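December 7, 2008
Bench notes, key sets and shackle hardware

Went through the rest of the key hardware with Osaze. Starting point was the November list, which has 349 entries and mixes rings, clasps and shackles under one heading. Split them into separate headings before doing anything else. Entry 197 was in twice, second one struck out.

Split rings: coiled steel, all the same pattern. Opened each with the flat tool, ran a key on, ran it off, checked that the coils closed flush. Two stayed sprung and went in the scrap tin. Do not bend them back. Catríona tried that in November and the gap returned within a week.

Wire ties: Raghavendra wants the twisted wire kept between ring and shackle on every set that goes out to Zosholm. I would sooner leave it off. The cut end catches on gloves and adds nothing to the hold if the ring is sound. Left it on for now. If it stays, the ends get tucked and crimped, and that goes on the Grestico sheet as a separate step.

Shackles: chrome has held up. Cleaned with a dry cloth only, no polish, as polish collects in the coils and turns gray. Wear, where present, is on the inside of the bend and has to be felt with a fingernail.

Silver key over gold-toned key, split ring, chrome shackle:

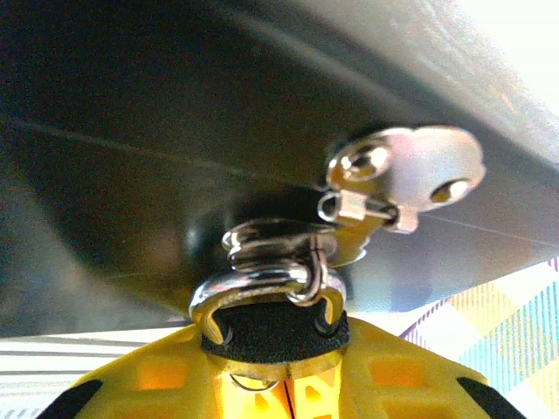
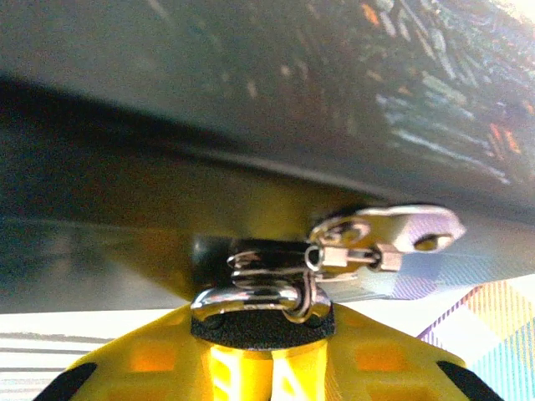 Load test put off. The plan was 1,000 open-and-close cycles on one ring, by hand, in blocks, with the gap measured after each block. Stopped at 263 when the feeler gauge went missing from the Flanagan drawer. Gap unchanged to that point. Count is penciled on the tag, so whoever resumes should carry on from there and use the same ring.

To do:
Ask Dymphna whether the gold-toned blanks are still being ordered.
Relabel the drawers to match the new headings.
Eamon to confirm wire gauge. The Flalluria spool has lost its label and I am not guessing.
Replace feeler gauge, or find it.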